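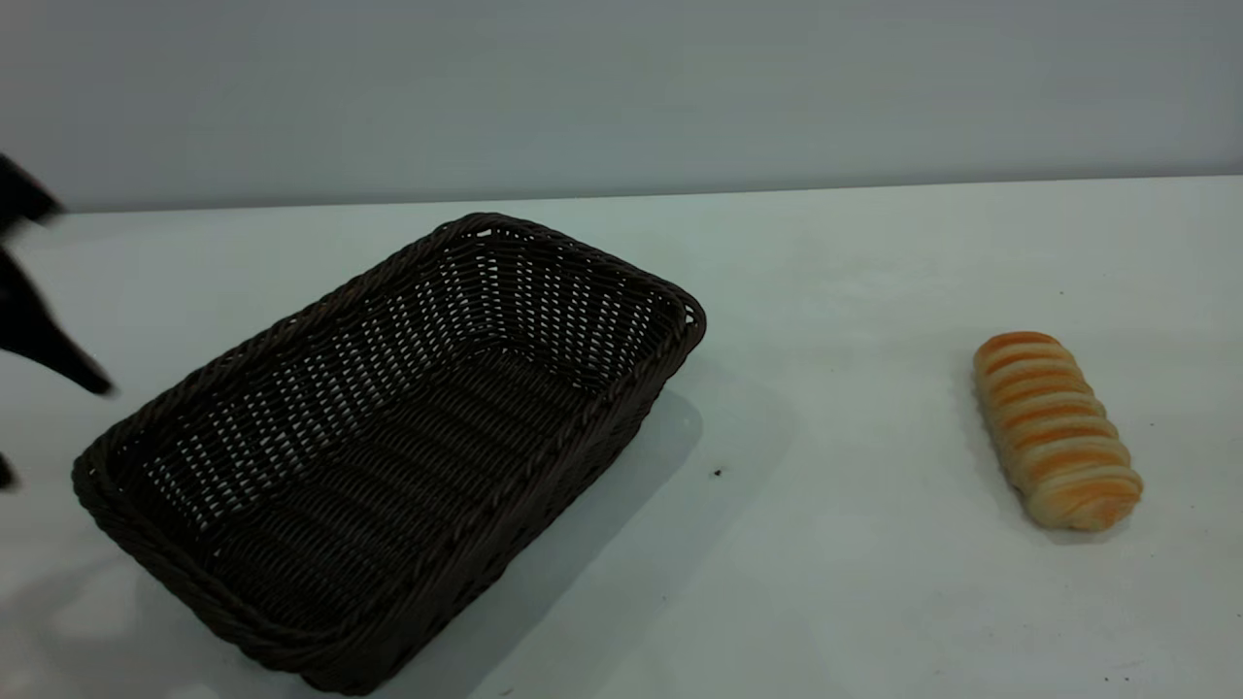

Bread roll and basket, with the Omgate gripper at the left.

I've had the Omgate gripper kit since July and I'd been meaning to write it up for ages, but it kept being so well behaved that there wasn't much to say. Well, now there is! If you only want the short version: lovely bit of kit, three stars, please read the part about the stall fault before you put your hand anywhere near it.

My job for it is simple enough. One twisty bread roll, one dark woven basket, white table. The arm picks up the roll, puts it in the basket, goes home, and I put the roll back and press go again. I run it on a Govon arm (second-hand, bit noisy, never let me down) and the kit bolted straight on with the adaptor plate in the box. Setting up took me an evening, most of which was me looking for the right hex key.

For the first few weeks I was delighted with it. The fingers are slim, the grip force goes down low enough for bakery stuff, and the software is the friendliest I've used. I did a run of 100 picks one afternoon and it dropped the roll twice, which I'd call very good for something with all those ridges on it. You do need to bring the fingers down across the roll, by the way, and keep well away from the ends, or it squirts out sideways like soap.

Then came the fault. On pick 14 of an ordinary run the fingers closed on nothing, a good way short of the roll, and the software happily reported a successful grasp. Off it went to the basket, opened over the top, and ticked the job as done. The roll hadn't moved at all. 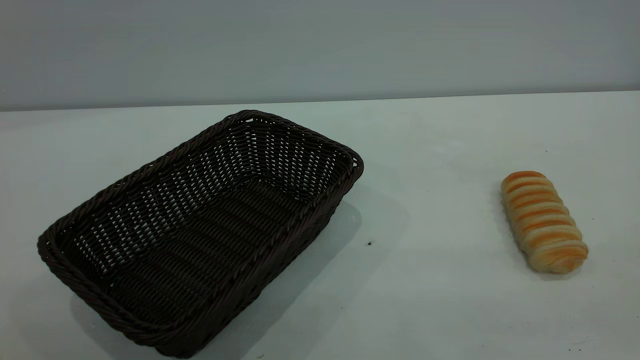
So the log said delivered and the basket was still bare, and if I'd been in the next room making tea I'd have believed the log. I went through the settings and found that the kit decides it's holding something when the finger motor slows down. Fair enough, except mine had started to stick a little partway through its travel, and a sticky motor looks exactly the same as a roll to it.

The nastier side of this is what happens next. After a few of these it threw a stall error and stopped with the fingers half shut. I pressed pause, reached in to free them, and they snapped open the moment the stall cleared. Pause stops the arm but it doesn't cut power to the gripper! It's in the manual, on page 20, in the same small type as the bit about recycling the packaging. No harm done apart from a sore knuckle, but I was cross - with myself as well, I should have hit the proper stop button.

I wrote to Larkermont, who I bought it from, and they were very decent. New finger motor in the post within 2 days and no quibbling. It's been fine with the new one so far. I've also set a minimum finger width, so if they close tighter than the roll could ever allow, the run stops and beeps at me. Takes five minutes to do and I think it ought to be switched on from the factory.

Would I buy it again? Probably, yes. A friend swears by the Seneviratne one, which has pads that feel what they're holding, but it costs a lot more and the fingers are too chunky for my basket. If Omgate made pause cut the power I'd happily add a fourth star.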